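Noemi Caputo
@noemicaputo
A thread on storing dry goods in a humid kitchen. Mostly about headspace and lids, because that is where the losses are. June 2026 revision of the one I posted when I lived in Gourlay.

Noemi Caputo
Starting point: flour, rice, oats and sugar don't behave the same way. Flour and oats trade moisture with the room until they match it. Granulated sugar takes up very little until the air gets quite damp, then it takes up a lot at once and cakes when the air dries again.

Noemi Caputo
So the number to know is the relative humidity of the room. Mine sits at 64 percent for most of the summer. At that level an open bag of oats goes leathery. Sugar is borderline. Salt is fine until you boil pasta next to it.

Noemi Caputo
A cheap hygrometer is good enough. Put it in the cupboard you plan to use and leave it there overnight. Readings taken next to the stove tell you about the stove.

Noemi Caputo
Headspace next. The air you trap above the food carries very little water. Half a jar of summer air won't spoil half a jar of rice. What matters is how often you swap that air for new air, and how well the lid seals between swaps.

Noemi Caputo
In practice: if you open a container every day, size it for a week or two of use and refill it from a bigger one that stays shut. I keep 2000 grams of flour in the big container and move it over as needed.

Noemi Caputo
Lids, worst to best, in my own use:
Folded bag with a clip
Loose slip lid
Screw lid, no liner
Friction lid, tight
Screw lid with liner
Clamp lid with rubber gasket
The gap between the first two is smaller than people expect.

Noemi Caputo
Metal canisters belong in this thread because they block light completely. For tea, ground spices and whole grain flour, light matters nearly as much as moisture. A clear jar on a sunny counter is a poor home for paprika.
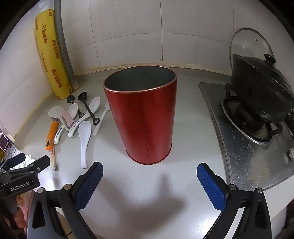 Red canister, lid off, on the counter.

Noemi Caputo
Metal walls don't pass water vapor. Every leak in a metal canister is at a joint or at the lid. To test one, put a dry paper towel and the hygrometer inside, close it, and leave it in the bathroom through a few showers. Compare with the room.

Noemi Caputo
My old Rato tin climbed to the room's reading in 4 hours. The Fusdale with the gasket had barely moved by the next morning. Same bathroom, same hygrometer. One test each, so treat it as a hint.

Noemi Caputo
Gaskets age. Take the ring off, wash it in warm soapy water, and let it dry fully before it goes back. If it has gone flat on one side, flip it. If it has cracked, replace it. A cracked gasket is a slip lid with extra hardware.

Noemi Caputo
Desiccant packs. Food-safe silica gel works, in a sealed container only. In a loose one you are drying the kitchen, slowly, with a very small packet. I don't use it with brown sugar, which needs its moisture. For that, a damp clay disk and a tight lid.

Noemi Caputo
Rice in the salt shaker: I have tried it for years and can't measure a difference. A cap over the holes makes a difference I can measure.

Noemi Caputo
Filling. Wash the container, dry it, then leave it open for a few hours more. Water hides under rolled rims and in seams. Most of the clumping I used to blame on the weather started with a jar I had rinsed that morning.

Noemi Caputo
Don't pour new on top of old. Tip the old out into a bowl, wipe the container, add the new, then put the old on top. It takes a minute longer and the bottom layer stops being an archaeological site.

Noemi Caputo
Temperature: a cold container opened in a warm room collects condensation. If you freeze flour, let the closed container come up to room temperature before opening it. Around 3 hours for a small one on my counter. Overnight for the big one.

Noemi Caputo
Labels: contents and the month it was filled. Masking tape on the base, so it stays with the container when the lids get mixed up. They will get mixed up.

Noemi Caputo
Several replies asking about vacuum jars. I have one, from Kudville, used for coffee. The seal is good. Pumping it every morning got old, and it now holds bay leaves.

Noemi Caputo
Will rerun the bathroom test in August with the clamp lids and add the readings to this thread.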